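Cimden kitchen and storeroom, walk-through inspection
August 1, 2023
Inspected by Wanting Shi. Copy to Jiahui Lü.

Marks: OK, FIX (before next inspection), NOW (same shift).

**Exits and fire**

- [x] Rear exit clear, opens from inside without a key — OK
- [x] Extinguisher by range, gauge in green — OK
- [ ] Extinguisher in storeroom — FIX. Tag not signed for July. Gauge is fine.
- [ ] Hood filters — NOW. Grease on the lower edge of the left one. Changed before I left.
- [x] Gas shutoff labeled and reachable — OK

**Electrical**

- [x] Panel door closes, 36 inches clear in front — OK
- [ ] Outlet behind mixer — FIX. Cover plate cracked at the bottom screw. Rastell has the work order.
- [ ] Extension cord to fan — NOW. Removed. Same comment as last time.

**Storeroom**

- [x] Shelving anchored to wall — OK
- [ ] Shelf load — FIX. Bay 4 is posted at 800 lb and the sign has fallen behind the flour. Put it back at eye level. I did not weigh anything, but the middle shelf has a slight bow.
- [x] Nothing stored within 18 inches of sprinkler heads — OK
- [ ] Step ladder — FIX. One rubber foot missing. Tagged out. Use the Anidwood ladder from the front closet until the new foot comes.

**Floors**

- [x] Drains covered — OK
- [ ] Mat at dish station — FIX. Corner curls up. Flip it or replace it.
- [x] Wet floor signs on hand — OK

**Cleaning chemicals**

- [x] Data sheets in binder, 21 on file — OK
- [ ] Spray bottles labeled — NOW. One had no label. Emptied and rinsed.
- [x] Stored below and away from food — OK

**Dry goods and small tools**

- [x] Lids on all bins — OK
- [ ] Scoops — FIX. Two were left buried in the product, handle and all. Each bin gets its own scoop, kept outside the bin on a clean surface, and washed at close. Jiahui, please go over this with the evening shift — the Liao bins especially.
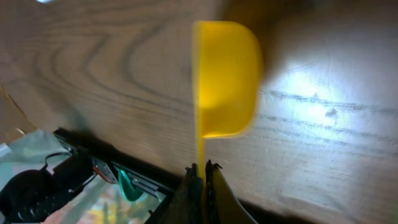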